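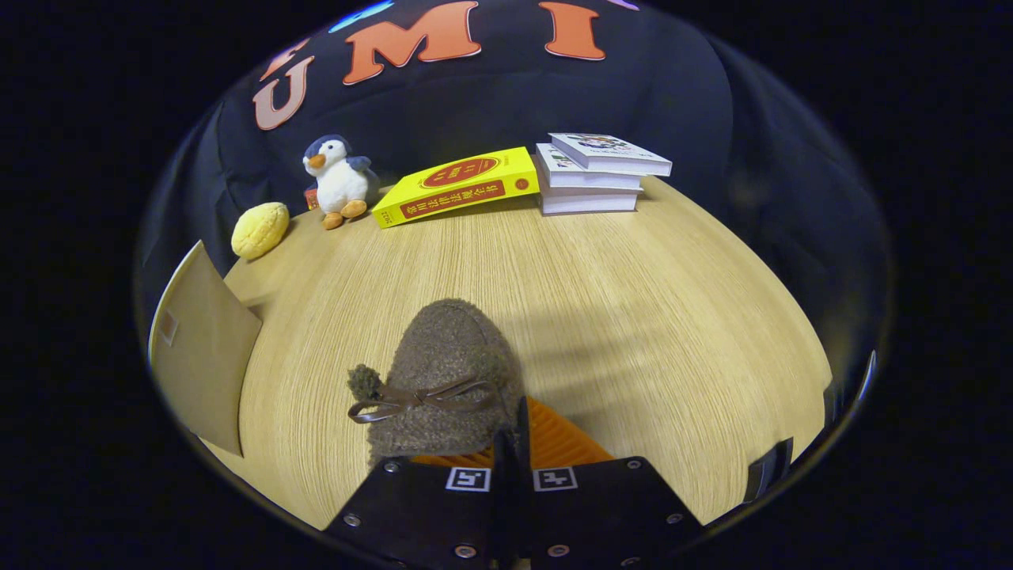 Maksym Kravchuk replied to my last post that a row of books and toys on a table is just a row of books and toys on a table, and I should let people enjoy their desks. Fair. But I've now sat through the Colum course on "display tidying," so I get to complain.

The pitch: put out a few things you love next to a few things you use, and the room feels calmer. Mine has a plush penguin, a stack of white books and a bright yellow law reference. Calmer is not the word I'd pick.

The law book is the problem. Colum says thick reference books "anchor" a table. Maybe. I think they sit there until somebody needs the table. Mine has 2023 on the cover and I've opened it twice.

Also the rule about angles. Lay one book on the diagonal so it looks casual. Who is this for? I put mine on the diagonal and my hands want to straighten it every time I walk by.

I'll give them the stack. Three books piled flat take up less room than three books spread out, and I didn't need a course for that. It cost $83.

Ivan Zakharchenko asked about the yellow bun-looking thing next to the penguin. It stays. It does nothing for the table and I like it. Same goes for the penguin.

Lesson four wants everything put back in its spot each night, 90 seconds, timer on. I tried it for a week. Then I moved the penguin to eat dinner and left it on a chair till Sunday.

Somebody will say I did it wrong. Could be — but the same people sell a follow-up course for $200, so I'm not taking their word for it.

Keeping the books where they are for now. I need the far end of the table for taxes anyway.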